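Werklow bowl-stacking cell

The Werklow cell is a floor-level manipulation cell used for nesting and unnesting household bowls.
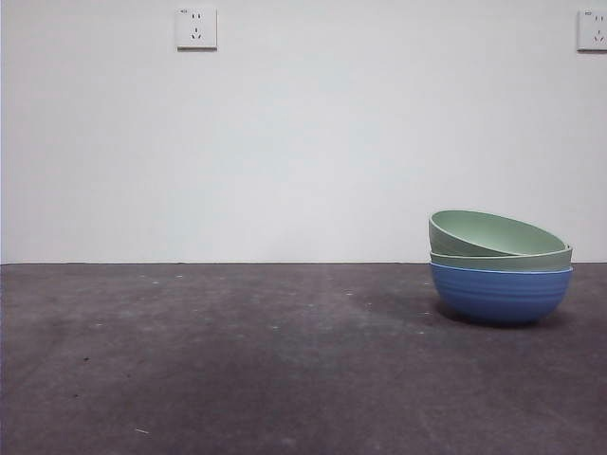

It was designed at the Clerkeck workshop and is built from a single six-axis arm on a rolling pedestal, a two-finger parallel gripper, a fixed camera and a control cabinet. Unlike most cells of its size it has no table. Objects are handled directly on the floor, and the floor plane serves as the reference surface for every calibration step.

Layout

The working area is bounded by a wall on one side and by the pedestal on the other. The pedestal is rolled in for a run and locked on three leveling feet. When the cell is parked, the pedestal stands outside the working area with the arm folded and the drive power off.

Bowls are worked singly or in stacks of up to three. Stacks may be set close to the wall, and the controller treats the wall as a keep-out plane with a margin of 20 mm. The margin applies to the gripper body as well as to the fingertips, so a bowl standing directly against the wall can be gripped only from the open side.

Setup

Setup follows a fixed order. The floor is swept dry, the pedestal is rolled to its marks and the feet are lowered until the base reads level in both directions. The cable to the control cabinet is then plugged in and laid behind the pedestal, clear of the travel of the arm.

The floor plane is measured next. A blunt probe is fitted in place of the left fingertip and touched down at points spread across the working area. The controller fits a plane to the readings and rejects the result if any single point lies too far from it. Grit under the probe is the usual cause of a rejected fit, and the remedy is to sweep again and repeat the touch-down. The probe is removed and the fingertip refitted before the camera check.

The camera check uses a flat printed target laid on the floor. The target is moved by hand between positions, and the controller compares where the camera places it with where the arm finds it. Room lighting has to stay the same through the check and the run that follows. Uneven light on the wall has little effect, but a strong shadow beside a stack can be read as part of the lowest bowl.

Warm-up takes about 15 minutes, with the arm moving slowly through its full range and the gripper cycling open and closed.

Stack faults

The controller sorts stacks into seated and unseated. A stack is seated when every rim is parallel to the floor within the set limit. It is unseated when one bowl, most often the top one, rests at an angle on the rim or inner wall of the bowl below.

An unseated top bowl is not pressed down. The standard correction is to grip it at the higher side of the rim, lift it clear, turn it level and lower it again along the center line of the stack. If the tilt brings the raised rim too near the keep-out plane, the run is halted and the bowl is reset by hand with the drive power off.

Bowls of the same color are harder to separate in the camera view than bowls of different colors, particularly where one rim lies just above another. An operator can enter the number of bowls in the stack before the run, and the controller then looks for that number of rims.

Maintenance

The fingertip pads are silicone and are wiped with a damp cloth after each day of use. Pads that have gone shiny or hard are replaced in pairs, and the gripper zero is set again afterward – a new pad is thicker than a worn one. Floor dust collects in the gripper slides more quickly than it would in a table-mounted cell. The slides are brushed out weekly and given a thin film of grease.

The feet of the pedestal are checked for play each January. The original feet loosened under repeated rolling and were replaced with a locking type made by Prosov, fitted by Khoa Đào. Any work on the feet requires a new floor plane measurement.

Related cells

The Hầu cell uses the same arm and controller but works on a raised platform. Its calibration files cannot be loaded on the Werklow cell, although the fingertip pads are interchangeable.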